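Kapitel 5
Vormachen als Beruf: Wenn Handarbeit zur Vorlage für Maschinen wird

Lernziele

Nach der Bearbeitung dieses Kapitels können Sie
- den Unterschied zwischen programmierten und aus Vorführungen gelernten Bewegungen erklären,
- beschreiben, wie sich Tätigkeiten und Belastungen ändern, wenn Beschäftigte Arbeitsabläufe für Maschinen aufzeichnen,
- die Fragen benennen, die ein Betrieb vor Beginn solcher Aufzeichnungen regeln muss.

5.1 Ausgangslage

In den vorangegangenen Kapiteln ging es um Arbeitsplätze, an denen die Automatisierung mit der Maschine ankam. Eine Anlage wurde geliefert, aufgestellt und eingefahren, danach änderten sich die Aufgaben. Bei der Arbeit mit Textilien verläuft die Reihenfolge inzwischen häufig anders. Ein Tuch hat keine feste Form. Es liegt bei jedem Griff anders, es rutscht, wirft Falten und verdeckt sich selbst. Eine Bewegung, die für ein Blechteil einmal festgelegt und tausendfach wiederholt werden kann, passt beim nächsten Tuch schon nicht mehr. Aus diesem Grund sind das Zusammenlegen, Glattziehen und Wenden von Wäsche lange Handarbeit geblieben, auch in Betrieben, deren Waschstraßen und Mangeln seit Jahrzehnten ohne viel Zutun laufen.

Neuere Verfahren setzen bei der Vorführung an. Menschen erledigen die Aufgabe viele Male mit einem Greifwerkzeug, das sie in der Hand führen und das eine Kamera trägt. Aus den Aufnahmen wird ein Modell berechnet, das später einen Roboterarm mit einem vergleichbaren Greifer steuern soll. Für die Beschäftigten heißt das, dass die Automatisierung beginnt, lange bevor ein Roboter im Haus steht. Sie selbst liefern das Material.

Als Fallbeispiel dient in diesem Kapitel die Firma Sastell, ein Dienstleister für Wäsche und Zimmerpflege mit Sitz in Graltside. Der Betrieb versorgt Wohnheime, Pensionen und kleinere Kliniken. Seine Beschäftigten waren bis zu dem hier beschriebenen Vorhaben entweder in der Wäscherei oder auf den Etagen eingesetzt, ein Wechsel zwischen beiden Bereichen kam selten vor. Die Greifwerkzeuge und die Auswertung stammen vom Anbieter Skovholm. Intern trug das Vorhaben den Namen Paquette.

5.2 Der Arbeitsplatz

Für Paquette wurden keine Labore gebaut. Sastell nutzte möblierte Räume, in denen Betten, Polstermöbel und Ablagen so stehen, wie man sie auch bei Kunden antrifft. Gearbeitet wurde auf Matratzen mit Spannbettlaken, an Kopfteilen vorbei und zwischen Dingen, die in bewohnten Zimmern eben herumliegen. Ein Modell, das ausschließlich leere, gleichmäßig ausgeleuchtete Tische kennt, versagt in solchen Umgebungen leicht.

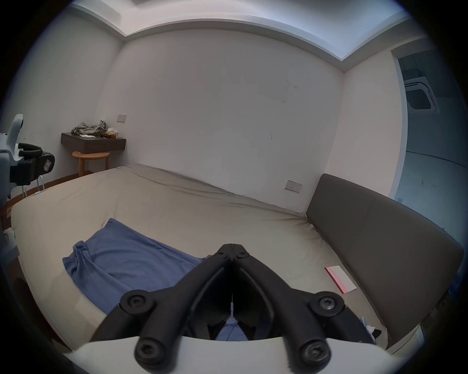

Eine Schicht bestand aus Durchgängen. Ein Durchgang umfasste eine Aufgabe, etwa ein Tuch an einer Ecke aufzunehmen und auf dem Bett auszubreiten. Nach dem letzten Griff wurde die Aufnahme beendet, das Tuch neu hingeworfen und der nächste Durchgang gestartet. Im ersten Monat, dem Juli, kamen auf diese Weise knapp 2.000 Durchgänge zusammen. Davon wurden 387 bei der Prüfung verworfen. Als Gründe nannte der Prüfbericht verdeckte Greiferspitzen, abgebrochene Bewegungen und Griffe, bei denen mit der freien Hand nachgeholfen worden war.

Gerade der letzte Punkt bereitete erfahrenen Kräften Schwierigkeiten. Wer seit Jahren Betten bezieht, streicht eine Falte mit dem Handrücken aus, klemmt einen Zipfel kurz unter den Ellenbogen oder hält die Matratze mit dem Knie an. Diese Hilfsgriffe laufen ohne Nachdenken ab und machen einen großen Teil des Arbeitstempos aus. Mit dem Greifer fallen sie weg. Geblieben ist eine Bewegung, die sich zwei Fingern zumuten lässt: zufassen, heben, führen, ablegen, loslassen. Mehrere Beschäftigte gaben in der begleitenden Befragung an, sie hätten das Falten noch einmal lernen müssen. Neu eingestellte Kräfte ohne Erfahrung in der Zimmerpflege kamen in der ersten Woche zum Teil schneller auf verwertbare Aufnahmen.

Merksatz: Erfahrung in einer Tätigkeit und Eignung für ihre Vorführung sind zwei verschiedene Dinge. Bei der Auswahl von Personal sind sie getrennt zu beurteilen.

5.3 Was sich an der Tätigkeit ändert

Das Ergebnis der Arbeit ist ein anderes geworden. In der Wäscherei zählt am Ende der Schicht der Stapel, auf der Etage das fertige Zimmer. Bei der Aufzeichnung zählt der brauchbare Datensatz. Ein ordentlich gefaltetes Tuch ist nur noch Zwischenstand und wird gleich darauf wieder auseinandergezogen. In der Arbeitspsychologie spricht man von der Vollständigkeit einer Aufgabe. Sie sinkt, wenn Beschäftigte den Nutzen ihres Tuns nicht mehr selbst sehen können. Sastell reagierte darauf mit einer kurzen Besprechung am Ende jeder Woche, in der gezeigt wurde, welche Aufnahmen übernommen worden waren und welche nicht.

Auch die körperliche Belastung verschiebt sich. Schwere Wäschesäcke werden nicht mehr gehoben, und die Hitze der Mangel fällt weg. Dafür wird das Werkzeug lange vor dem Körper gehalten, häufig mit leicht abgewinkeltem Handgelenk, und die Greifbewegung wiederholt sich in kurzem Takt. Der Betrieb begrenzte die Zeit am Greifer deshalb auf drei Stunden je Schicht. Die übrige Zeit entfiel auf das Vorbereiten der Räume, das Sortieren der Tücher und die Durchsicht der Aufnahmen. Diese Aufteilung stand zunächst auf dem Papier. Eingehalten wurde sie erst, als die Schichtpläne entsprechend umgestellt waren.
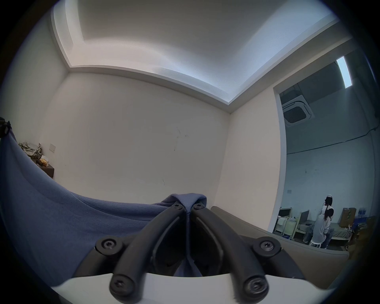
Eine weitere Änderung betrifft das Tempo. Im Akkord der Wäscherei ist Schnelligkeit erwünscht und wird bezahlt. In den Aufnahmen schadet sie, weil bei hastigen Bewegungen das Bild verwischt und das Modell die Hast mitlernt. Skovholm empfahl eine ruhige, gleichmäßige Führung. Für Beschäftigte, deren Lohn zum Teil von der Stückzahl abhing, war das eine Umstellung mit finanziellen Folgen. Die Stückprämie wurde für die Dauer des Einsatzes durch einen festen Zuschlag ersetzt. Ohne diese Regelung hätten gerade die Schnellsten beim Wechsel in das Vorhaben Geld verloren.

5.4 Kamera am Werkzeug, Menschen im Raum

Eine Kamera, die mit der Hand wandert, nimmt mehr auf als die Hand. Sie erfasst je nach Haltung Wände, Türen, Nachbarräume und Personen, die mit der Aufgabe nichts zu tun haben. Bei einer fest montierten Kamera lässt sich der überwachte Bereich auf dem Boden markieren. Bei einem geführten Werkzeug geht das nicht, der Bereich ändert sich mit jeder Bewegung. Sehr weitwinklige Objektive verstärken den Effekt.

Der Betriebsrat von Sastell verlangte vor der ersten Aufnahme eine schriftliche Vereinbarung. Verhandelt wurde länger als geplant. Sie regelt unter anderem folgende Punkte:

Zweck. Die Aufnahmen dienen dem Training des Greifmodells. Eine Auswertung von Leistung oder Verhalten einzelner Beschäftigter ist ausgeschlossen.

Zugriff. Die Rohaufnahmen sehen nur die mit der Prüfung beauftragten Personen. Vorgesetzte aus Wäscherei und Zimmerpflege gehören nicht dazu.

Unbeteiligte. Wer sich in angrenzenden Räumen aufhält, wird vor Beginn informiert. Erkennbare Gesichter werden vor der Weitergabe an Skovholm unkenntlich gemacht.

Freiwilligkeit. Die Teilnahme kann ohne Angabe von Gründen beendet werden. Der frühere Arbeitsplatz bleibt bis dahin reserviert.

Offen blieb die Frage, wem die vorgeführte Fertigkeit gehört. Die Beschäftigten hatten gefordert, an späteren Lizenzerlösen beteiligt zu werden. Sastell verwies darauf, dass die Arbeitszeit bereits vergütet sei. In der Vereinbarung steht dazu lediglich, dass beide Seiten das Thema wieder aufnehmen, sobald ein Arm mit dem Modell im Regelbetrieb läuft. Abschnitt 5.7 behandelt die rechtlichen Positionen ausführlicher.

5.5 Erwartungen und Befürchtungen

Die Befragung zu Beginn des Vorhabens enthielt eine offene Frage nach der eigenen beruflichen Zukunft. Die Antworten gingen weit auseinander. Ältere Kräfte rechneten überwiegend damit, dass sich bis zu ihrem Ausscheiden wenig ändert. Jüngere sahen in der Aufzeichnung eher eine Möglichkeit, aus der Wäscherei herauszukommen, und fragten nach Lehrgängen in Datenprüfung und Gerätepflege. In beiden Gruppen fand sich der Satz, man säge womöglich am eigenen Ast.

Ob diese Sorge berechtigt ist, hängt von Entscheidungen ab, die mit der Technik wenig zu tun haben: wie ein Betrieb frei werdende Stunden verwendet, welche Qualifizierung er bezahlt und zu welchem Zeitpunkt er die Belegschaft einbezieht. Die Abschnitte 5.6 bis 5.8 gehen diesen Entscheidungen der Reihe nach nach.

Aufgaben zur Vorbereitung

Beobachten Sie eine Person beim Zusammenlegen eines großen Tuches und notieren Sie alle Hilfsgriffe, die mit einem Greifer mit zwei Fingern nicht möglich wären.

Entwerfen Sie einen Schichtplan, der die Zeit am Werkzeug auf drei Stunden begrenzt, und begründen Sie die Lage der Pausen.

Lesen Sie die Vereinbarung in Abschnitt 5.4 noch einmal aus Sicht einer Person, die im Nebenraum arbeitet. Formulieren Sie eine Ergänzung, die Sie für nötig halten.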